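4. Setting up a competition ladder

This section covers creating a ladder for a football league in Wike Club Manager. You will need an administrator login. Team coaches can view a ladder but can't create or change one.

Before you start, make sure every club in the division has been entered under Clubs (see section 2) and that each club has at least one team attached to it. A team with no club won't appear in the list at step 3.

4.1 Create the ladder

1. Sign in and open Competitions from the left-hand menu.

2. Select New ladder and type a name. The name appears on the public page, so use the one your league prints on its draw, for example Steretti Cup Division 2.

3. Tick the teams that belong in the division. A ladder can hold up to 28 teams. If a team has withdrawn before round one, leave it unticked.

4. Set the points for each result. The default is 3 for a win, one for a draw and none for a loss. Juniors' leagues that use a different system can type their own values here.

5. Select Save draft. The ladder is now stored but can't be seen by the public.

Note: The ladder name can be changed later. The points values can't be changed once the first result has been entered, so check them against your competition rules before you go on.

4.2 Choose how level teams are separated

When two or more teams finish on the same points, the program works down the tiebreaker list until it finds a difference. The starting order is goal difference, goals scored, then head-to-head result.

To change the order, open the draft, select Tiebreakers and drag each rule to where you want it. Rules below the grey line are switched off. If every active rule leaves the teams level, they are given the same position and listed alphabetically.

Caution: Head-to-head only works properly when the teams have played each other the same number of times. If your season is cut short by washouts, move this rule below the line before the final round.
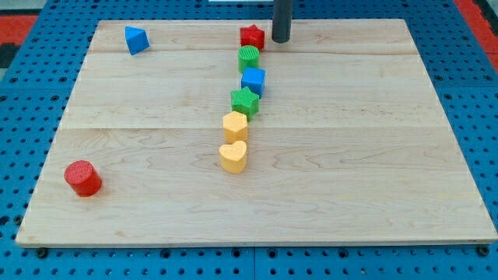

4.3 Enter results

1. Open the ladder and select Rounds.

2. Choose the round, then type the full-time score beside each match. Extra time and penalty scores go in their own boxes and don't count towards goal difference.

3. For a forfeit, tick Forfeit and choose the team that gave up the match. The score is filled in from your league settings.

4. For a match that hasn't been played, choose Postponed. Don't enter 0–0 — it will be recorded as a draw and both teams will receive a point.

5. Select Update ladder.

Any user with the Results role can do this. Each change is kept in the history log with the user's name and the old score. The log holds the last 500 entries, after which the oldest are removed. Export it at the end of the season if your league needs a permanent record.

4.4 Deduct points

Open the team's row, select Adjust and enter the number of points to take off. A reason is required. It's shown as a footnote on the public ladder, so keep it short and don't name individual players.

4.5 Publish

Select Publish when the draft is correct. The public page refreshes within 2 minutes of each update. To take a ladder down, select Unpublish. Results already entered are kept.

Section last revised 9th July by Valbona Petkov. Finals brackets are covered in section 5.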